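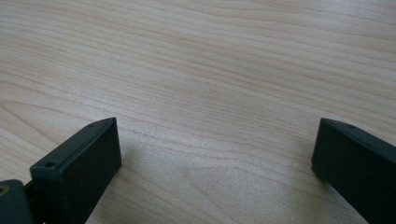 The Pleasures of a Pale Table

Some furniture asks to be noticed the minute you come through the door, and some takes a year or two to work on you. My own table belongs to the second kind. I bought it for the size, argued about the delivery, and then ate my breakfast at it every morning without giving it a thought, until one slow hour in April when the coffee was late and I finally looked down.

There is a great deal going on in pale wood. The lines run along together for a while, tight and close as corduroy, and then for no reason you can see they loosen and go wandering off into long ovals, like the contours on a hiking map. On the left there's a big looping curve that I have come to think of as the lake. My daughter says it's an ear, and she will not be moved.

I took my new enthusiasm to Shafiq Seneviratne, who has been finishing tables at Marikar for 20 years and who was kind enough to pretend he hadn't heard it all before. "People want the dark ones in the showroom," he told me, running a palm over a top he was getting ready to ship. "They take the dark one home and spend their lives wiping it. The light ones forgive you."
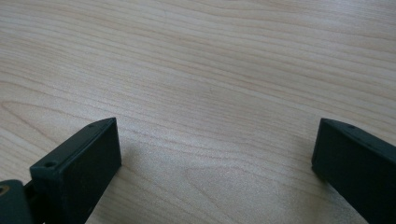 He's a great believer in leaving a table bare between meals, and I've tried to become one too, with mixed results. The mail is the enemy, along with the keys and the library books and whatever came home in the bottom of a school bag. But on the days I manage it, the light spreads out over the middle of the wood and fades the grain almost to nothing, and the whole room seems to have been given an extra window. I find I sit down more. I even read the paper there, which I hadn't done since we lived on Brosomora Street.

Shafiq's own rules are short. Use a soft cloth, barely damp, and go with the grain. Keep the fancy sprays for somebody else's house. And if you're going to set down a drink, for heaven's sake put something under it. He keeps 4 little trays in a stack by his workbench — plain things, with a lip to catch the drips — and he hands you one along with your soda before you've had a chance to ask.

I went home and did the same. A tray with a rim does more than a coaster ever did for us, especially in warm weather, when a cold can will sweat itself a puddle while you're still hunting for the newspaper. Cream or white looks best to my eye against light wood, and then the drink itself gets to be the one loud thing on the table, a spot of red at lunchtime.

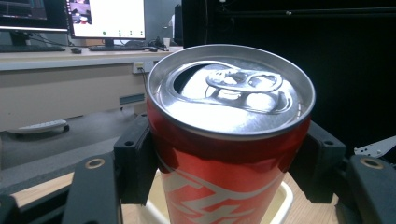

Living With the Marks

Sooner or later something will get past the tray. Ours was a teapot, and I grieved over the ring for most of a week. Shafiq's advice was to wait a month before doing anything at all, and by the end of it I had to hunt to find the place.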